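Skavwood Winter Ride - bike check and comments
Fri 16 January 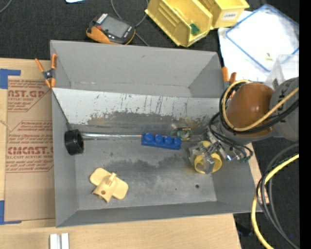

Tyres: OK. All up to 70 psi, and what a difference on the climb!

Brakes: OK after new pads on the tandem. Lovely and sharp now - go easy on the first descent.

Chain: two dry ones, oiled at the desk.

Lights: front and rear must be on from the start. Genivaldo Magalhães has 30 spare rear lights (brilliant, thank you).

Helmets: one cracked, swapped.

Route: signs up as far as Drarnlow. Gravel on the bend after the bridge, still to sweep.

Can't wait for this one!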